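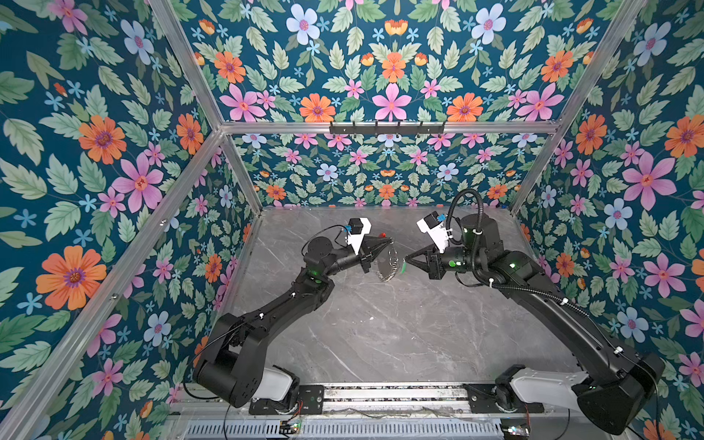

3. Planning and Budget Before You Order the Two-Arm Cell

September 7, 2025
By Mariann Bozsik

Please read this section before you send any order to Juviritz or to another supplier. Section 4 (unpacking and mounting) supposes that everything listed here is already in the building. If one thing is missing, the mounting has to stop, and the people you reserved for that day go home.

3.1 Decide what the cell will handle

The most expensive mistake in our planning was to choose the arms first and the parts later. Start with the parts.

1. Collect the real objects that the cell must pick up, hold or pass from one arm to the other. Drawings are not enough.
2. Weigh each object and write the weight on a label. Include the heaviest version, also when it comes only a few times per year.
3. Mark the objects that are clear, shiny, very small or sharp. These four groups decide the price of the fingers and the cameras more than anything else.
4. For each object, write which hand takes it first and if it must change hands.
5. Give the list to the person who signs the budget, and ask for a signature on the list itself.

Note: A payload number in a catalog is normally given for a certain position of the arm. Ask the supplier what the arm can hold when it is stretched to the middle of the floor, where the two grippers meet. Ask for the answer in writing.

Caution: Saw blades and other toothed parts belong on the list only after your safety person has agreed how they are put into the cell and taken out. Buy the cut-resistant gloves and the storage rack in the same order as the arms. They are small money and they are always forgotten.

3.2 Measure the place

6. Measure the floor area where the cell will stand, and also the door, the corridor and the elevator. The aluminum rail that carries both arm bases comes in one piece and cannot be bent around a corner.
7. Add free space at the front for one person standing with a tool in the hand, and at one side for the computer desk.
8. Check that the ceiling light does not shine directly into the enclosure. If it does, plan for a cover or for another place.
9. Ask the building office for a separate electric circuit. In our building this request was open for 15 working days, so make it first, before the order.

Note: The inside of the enclosure is your own choice. A printed wallpaper on the walls costs little and can be changed in one afternoon. If the cameras must find parts in front of different patterns, budget for several rolls and for a simple way of fixing them, so that one panel can be exchanged alone. Keep the floor panel separate from the walls in your list. It gets scuffs from the daily work and has to be replaced earlier.

3.3 Make the budget

We divide the money into four lines. Please keep these lines also when your accounting uses other names, as the questions to the supplier follow the same order.

Line A - Arms and bases. Two arms, mounting plates, the rail, the controller for each arm, and the power supplies. Ask if the shoulder covers are included. On the first offer we received they were a separate item.

Line B - Hands and eyes. Grippers, fingers, wrist brackets, wrist camera modules, and one fixed camera outside the arms' reach. Order a second set of fingers at once. The fingers are the part that touches everything, and a cell without fingers is standing still until the post arrives.

Line C - Enclosure. Aluminum bars, corner pieces, wall panels, floor panel, and the hook rail at the back. The bars can be bought cut to length from Butstead or cut by yourself. The cut ones are more expensive, but count also the hours and the metal that you will throw away.

Line D - Small parts. Cable conduit, cable ties, spare cables, screws, small circuit boards, labels, and the shipping cost of all of them. For this line we spent 678 dollars, and it was the only line where we had planned nothing.

10. Write the price of every line twice: with tax and shipping, and without.
11. Put a reserve beside each line, not only at the bottom. When the reserve is one sum for everything, Line A takes all of it.
12. Mark which items can wait. The hook rail can wait. The fixed camera cannot.
13. Ask for the price of repair outside the warranty, and where the arm must be sent. An arm that travels to another country for repair is missing for a long time, and one arm alone cannot do a handover.

Caution: Do not pay the full amount before the arms have moved under power in front of you or in front of your representative. A written offer should say what part is paid at order, at delivery and after acceptance.

3.4 Buy one cell or buy two half cells?

Some departments try to save by ordering one arm this year and the second one next year. We considered this in August and decided against it. The second arm may come from a newer version with another connector or another software, and then the two sides do not match. The rail must be drilled for both bases in any case.

If the money really must be divided between two years, divide it in this way: both arms and the rail in the first year, the complete enclosure and the extra cameras in the second. The arms can then be set up on a strong table, with a barrier around it, for tests at low speed.
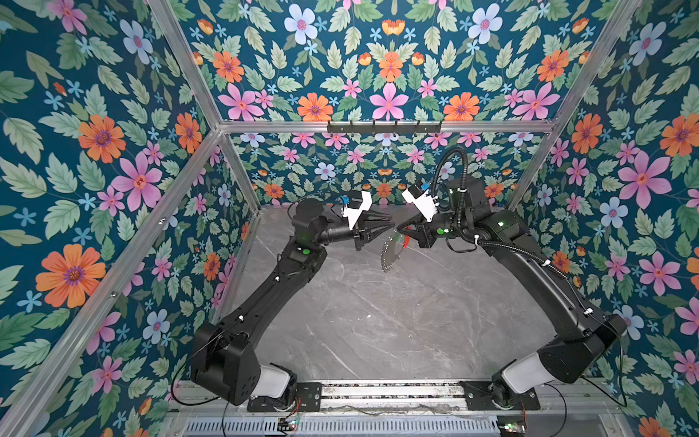
Sepehr Bakhtiari asks for one addition to the above: the person who makes the plan should also put working hours in it. In his department the equipment was paid and delivered, and then it stood in the boxes for eight weeks, while no one had hours free for the mounting. He would accept a cheaper camera to get those hours, and he would write them as Line E so that they cannot be taken away in silence.

We have taken this into our own form. Line E contains hours for mounting, for cable work, for calibration and for the training of the operators. If the hours are given by your own staff, write them anyway, with the price zero.

3.5 Compare the offers

14. Ask for offers from at least two suppliers, with the same object list attached to each request.
15. Put the offers side by side, line by line. When one supplier gives only a total, send it back and ask for the lines.
16. Check the delivery time of the slowest item. It is often the camera bracket or the conduit, and seldom the arm.
17. Call a customer of each supplier. Roya Ghasemi keeps the questions we use for this call, please ask her for the sheet.
18. Keep the losing offers in the project folder. They help at the next negotiation.

Note: Abbasi sells the conduit and the cable ties in small quantity. Before ordering conduit, measure the way of the cable with the arm stretched and again with the arm folded, and buy for the longer one. A conduit which is too short pulls on the wrist, and one which is too long hangs in front of the camera.

3.6 Before you sign

- Object list signed.
- Electric circuit confirmed by the building office.
- Door and corridor measured.
- Lines A to E filled, each with its reserve.
- Spare fingers in the order.
- Terms of payment in writing.
- A named person for receiving the boxes, and a second one for the holiday time.

When all points are checked, continue with Section 4. If the object list changes after the order, go back to step 2 and tell the supplier on the same day.

Gitar Equipment Guides | Questions on this section: Mariann Bozsik, planning desk | © 2025 Gitar | Back to top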